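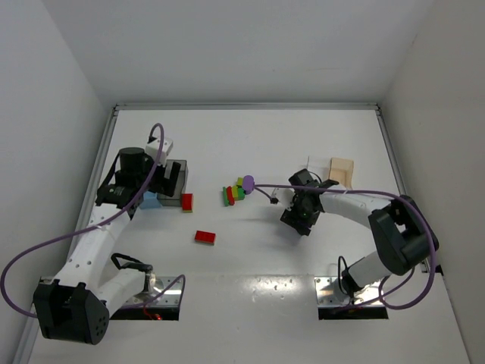 Segundo Teodora Krasniqi, um lago nunca responde à chuva de ontem, responde à chuva de que ainda se lembra. Ouvi-lhe isto numa reunião em Clodby, no fim de uma tarde de maio, e confesso que na altura achei a frase um bocado poética demais para uma sala cheia de gente com botas enlameadas. Levei anos a perceber que ela estava a falar de hidrogeologia pura e dura.

Capítulo 6
Água que não se vê: recarga, aquíferos e níveis de lagos

No capítulo anterior andámos à superfície, a medir escoamento em valetas e ribeiras. Agora vamos descer. Se leram o capítulo 5 à pressa (eu sei que acontece), voltem pelo menos à secção sobre infiltração, que vou precisar dela já a seguir.

Começo por uma história minha. No meu primeiro trabalho puseram-me a acompanhar os níveis do lago Horobets, que é pequeno, pouco fundo e não tem nenhum rio a entrar. Tinha chovido imenso durante semanas, os jardins estavam encharcados, e eu, toda contente, escrevi no relatório que o lago ia subir depressa. Não subiu! Ficou ali, teimoso, quase no mesmo sítio, e eu passei um mês a desconfiar da régua. Cheguei a ir lá às sete da manhã com um nível de bolha, convencida de que alguém a tinha entortado.

A régua estava ótima. O que me faltava era olhar para os furos de observação em volta. O lençol freático vinha de um período seco muito longo e estava abaixo do fundo do lago em boa parte da margem norte, de modo que a água que chegava ao lago ia-se escoando para o terreno. Enquanto o aquífero não recuperasse, o lago andava a pagar-lhe a dívida.

Guardem esta imagem da dívida, que vai servir para o capítulo inteiro. Quando escrevemos o balanço de um lago sem afluentes, temos do lado das entradas a precipitação direta, o escoamento da margem e a água subterrânea que aflui; do lado das saídas, a evaporação, as captações e a água que se perde para o subsolo. As parcelas subterrâneas são as mais chatas de medir, e por isso muita gente as calcula por diferença, ou seja, mete nelas tudo o que sobra, erros incluídos. Eu também já o fiz. Na secção 6.3 mostro como evitar isso com dois piezómetros e alguma paciência.

Um exemplo rápido, só para aquecer. Um lago com 400 hectares recebe 66 milímetros de chuva direta. Um milímetro sobre um hectare são dez metros cúbicos, portanto 4,000 metros cúbicos por cada milímetro, e daí 264 mil metros cúbicos no total. Parece muita água, e é, mas se a evaporação e a perda para o aquífero levarem outro tanto no mesmo período, a régua não mexe.

A bacia de Draltunero, que vamos seguir até ao fim do capítulo, tem a vantagem de possuir registos de furos e de lago feitos nos mesmos dias. Rhonda Arsenault cedeu-me os cadernos de campo, com rasuras e tudo, e mantive as rasuras nos exercícios de propósito.

6.1 O que é, afinal, a recarga

Chamamos recarga à água que atravessa a zona não saturada e chega ao lençol freático. Reparem no verbo: chega. A chuva que fica presa nos primeiros centímetros de solo e volta à atmosfera pelas raízes não conta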